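I will say it: most charts don't need to be interactive. I spent April at Hevau rebuilding a dashboard with 364 hover labels (yes, really), and readers opened 4 of them.
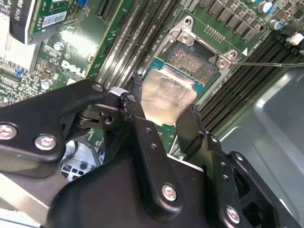 Min-kyu Kwon, my editor back then, wanted a plain bar chart from day one. I sulked for a week! Then I drew it, and people wrote in to argue with the numbers, something the fancy version never got out of them.
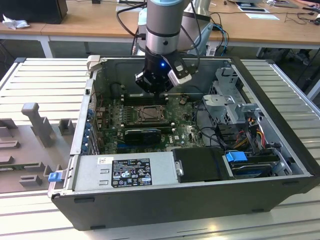
What I'd do now

Sketch it on paper first, and add a hover only if a reader asks for one.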